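Tusimis Community Help
Home > Arms and grippers > Gripping and fixturing

Two-arm fuse insertion: fuse tilts in the fingers on the way into the slot

Asked 5 March 2021 by jasthorpe_shed
Tags: parallel gripper, insertion, compliance, blade fuse
Viewed 1000 times

I have two small arms bolted to a bench in a shared workshop. The task is to load standard automotive blade fuses into a six-way fuse box. One arm carries printed fingers with a diamond-pattern grip pad and is meant to steady the box. The other has long tapered fingers and does the insertion from above. The controller is a Maihi board running position control only, no force feedback at the wrist. Each arm has its own small camera.

The pick is reliable. The fault is in the last few millimetres of travel. The fuse rotates between the fingers, one blade meets its spring terminal before the other, and the fuse either stops at an angle or walks the whole box along the bench.

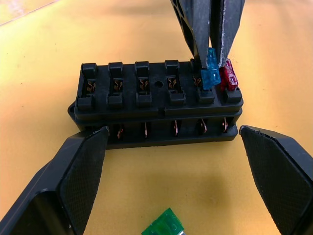 Fuses are picked by the top edge of the body. I have to hold them that high because the raised tabs at the back and front of each slot leave no room for the fingers lower down. The end slot gives the least trouble, the ones with a neighbour already seated the most.

What I have tried so far:

Higher grip force. The body squirms out of the fingers instead of rotating.
Slower descent. Same result, takes longer.
A thin rubber sleeve on the inserting fingers. Better grip, but the fuse came back out with the fingers on opening.
Re-teaching the slot positions. No change I could measure.

Over the last batch I logged 129 attempts, of which 90 seated without intervention. I would like to get this up without buying a force sensor. Is it a finger problem or a path problem?

Answer 1 - accepted
by Sølve Berge

Both, but start with the box.

If the steadying fingers are open while the other arm pushes, the housing is free to slide and yaw, and any lateral error at the slot becomes rotation of the fuse. Close them on the ends of the base before the descent starts and keep them closed until the inserting fingers have released. Better still, screw a fence to the bench behind the box and use the arm only to push against it. Two parallel fingers locate a part well in the closing direction and poorly in the other one.

Next, the fingers. Long tapered tips on a smooth plastic body give you two small contact patches, and the fuse will pivot about the line between them. You need something that stops the pivot. I cut a shallow step across the inside face of each finger so that the top of the fuse sits up against a shoulder. The insertion load then goes through the shoulder, and the grip only has to stop the fuse falling out. Grip force can come down a good deal after that. Make the step shallower than half the body thickness or the fingers will meet before they clamp.

Then the path. Do not push straight down in one move. Descend until the blades are just in the mouths of the terminals, stop, open the fingers slightly, and let the fuse settle. Close the fingers completely above it and press down on the top with the closed tips as a second move. Picking and pressing are different jobs and there is no need to do them with the same grasp.

Set the press depth from a fuse you have seated by hand. If your controller reports motor current, put a limit on it for the press move. It is a crude measure but it will catch a blade that has missed the terminal before you bend anything.

Comment by jasthorpe_shed
Fence fitted and steps filed into the fingers. The box no longer moves. The press move needed a re-teach for each slot as my bench is not level, but it works. Accepting this one.

Comment by Sølve Berge
Shim the fence and the box together, not the box alone, and you can go back to one taught point and an offset.

Answer 2
by tarside_tom

Check your terminals as well. Spring contacts vary a lot between boxes, and a tight one will defeat any gripper. Work a fuse in and out by hand a few times in each slot before you blame the arm. I had one that needed pliers.

Also check the tool centre point on the inserting arm. If it was taught with new fingers and they have worn since, it will be out. On long fingers a small angular error at the mount is a large one at the tip.

Answer 3
by user deleted

Had the same with relays, I just used a bit of double sided tape under the box. Held for the whole of May. Not sure about fuses.

Comment by Sølve Berge
Tape stops the sliding but creeps under repeated load - fine for a test, re-check your slot positions if you leave it in.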